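The round table, six months in
Oct 17, 2025

I promised back in April that I would write about the little white room once I had lived with it for a while, and then summer happened, and the tomatoes happened, and I kept putting it off.
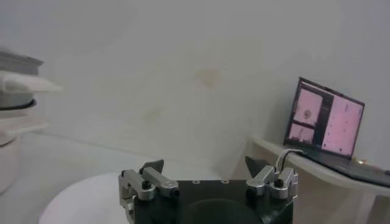

So, the table. I had been looking for a round one for ages, because the corner of our old desk had left a bruise on my hip that I'm fairly sure was permanent. Everything I liked was either enormous or cost more than my first car. Then Gwawr Wogan mentioned that a shop over in Plorkunholm was clearing out its back room, and I drove the 38 miles on a rainy morning with a blanket in the trunk and a great deal of optimism. I paid 111 dollars for it, plus a very good cheese roll on the way home, and I have not regretted either one!

What I love is how plain it is. White top, smooth, a matte sort of finish that doesn't throw the light back in your eyes when you sit down with your coffee. It does show every crumb, I'll admit that (toast is the worst), but I've gotten into the habit of wiping it down before bed and I find I like seeing it clean in the morning.

The white ledge along the wall is where the laptop lives now. I used to keep it on the table itself, and dinner always began with somebody asking where to put the laptop. Having it off to the side has made more difference than any of the fancier things I tried, and I tried plenty, including a folding stand from Fetell that folded mostly when I didn't want it to. I can leave a screen full of windows open, go and chop an onion, and come back to exactly where I was.

Now, the wall. I know. When we moved in I told everyone I'd have it repainted within the month, and those yellowish marks are still there, the tan one up high and the fainter one lower down. I've scrubbed at them with dish soap and with baking soda paste, and I even bought a tub of something called Sekier that smelled like a swimming pool. They're stubborn. Přemysl Danko came by to look and thinks I should seal them before I put any paint on, or they'll come creeping back through, and he has painted a lot more walls than I have. He also thinks I should go with a warmer white. I've got three sample cards taped inside the pantry door and I change my mind every time I go in for flour.

I did consider hanging something over the worst of it. My aunt left me a big framed map that would cover the tan mark nicely, but it's heavy, and I don't trust myself with that wall and a drill. A shelf might be nice too, though I suspect I'd fill it with mugs in a week.

If any of you have sealed an old stain and had it stay gone, please tell me what you used. I'd like to get the first coat on before the holidays, while I can still have the windows open for an hour or two.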